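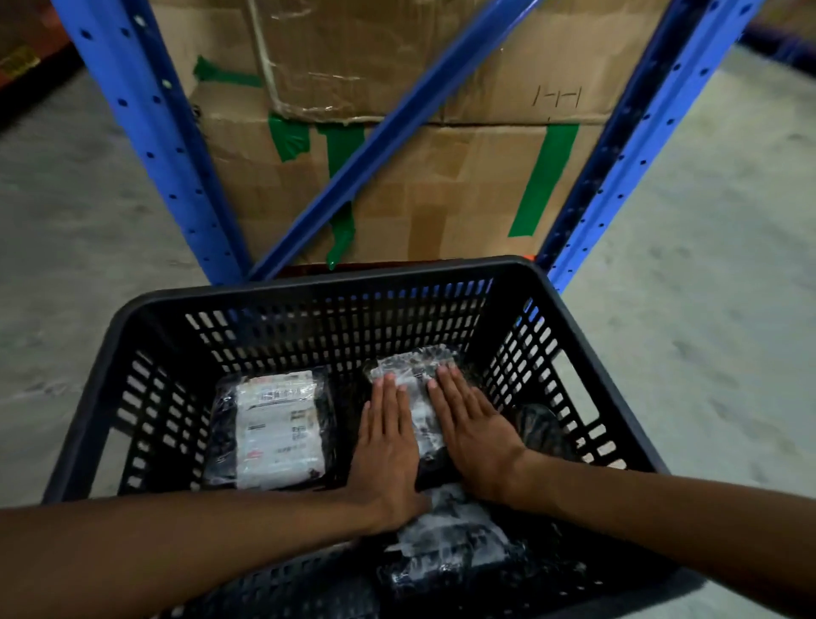
Objet : Re: [entrepot-echanges] Tri automatique, ce que ça donne côté postes

Bonjour à tous,

Je réponds à Cường, avec un peu de retard parce que le mois de mai a été chargé chez nous aussi.

Cường Mạch a écrit :
> Chez Plendia on nous annonce un trieur automatique Tellik pour la rentrée.
> La direction parle de 2000 colis à l'heure et dit que les postes de mise
> en bac ne bougent pas. Est-ce que quelqu'un a déjà vécu ça ? Qu'est-ce
> qui change vraiment pour les préparateurs ?

Nous avons le même trieur depuis l'an dernier. En pratique il tourne à 1550 colis à l'heure. Les cartons passent bien. Les petits paquets sous plastique, beaucoup moins : le film brille, l'étiquette plisse, le lecteur rejette. Tout cela part en bacs ajourés et se reprend à la main, étiquette vers le haut, bien à plat.

Aucun poste supprimé, mais le travail a changé. Avant, on marchait beaucoup entre les racks. Maintenant on reste debout au même endroit et on répète le même geste. Les douleurs aux poignets sont arrivées au bout de quelques semaines. Nous avons obtenu une rotation toutes les 90 minutes, nous demandons 60.

Deux points à faire écrire avant la mise en service :
- qui reprend les rejets, et à quelle cadence (chez nous rien n'était prévu) ;
- la formation au déblocage de la machine, ouverte aussi aux intérimaires.

Je peux t'envoyer notre grille de rotation si elle t'est utile.

Cordialement,
M.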